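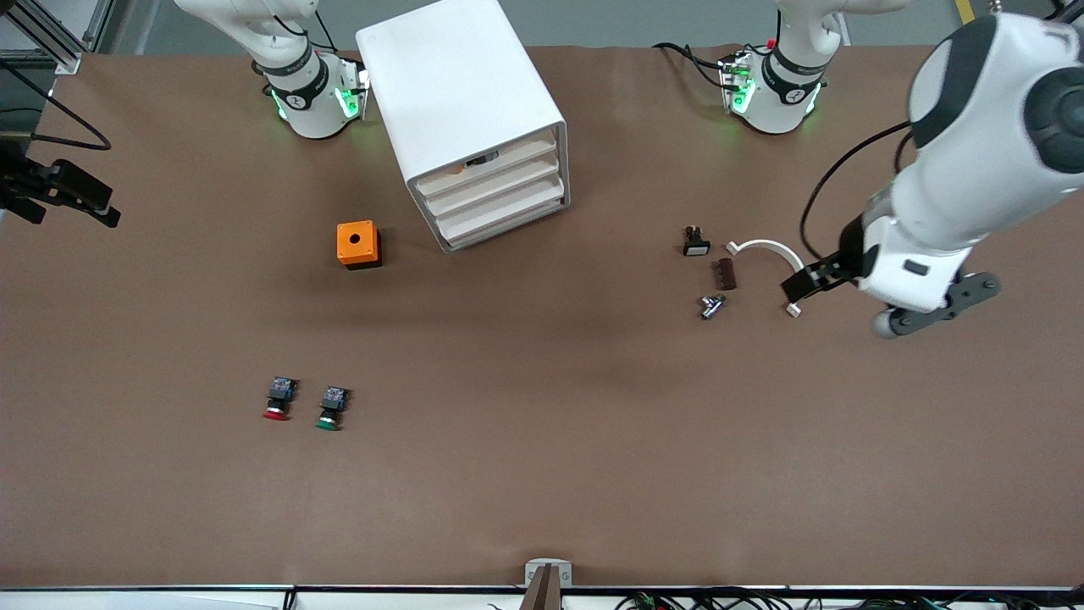

Small Parts Table, Arkley Workshop

Gallery for the switch and enclosure kit, December 15, 2019. All parts are kept on the brown-topped table until they are sorted into drawers.

Push buttons. Two switches, one with a red cap and one with a green cap. Apart from the cap colour they have the same shape.

Enclosure. Orange box on a black base, with a round hole in the top face. Check the hole against the switch body before fitting.

Drawer cabinet. White, three drawers, rounded edges. The top drawer shows a gap; the two below it are closed.

Rectangular switch. Black with a white face, stored with the small parts. Listed under Naria, sheet 11.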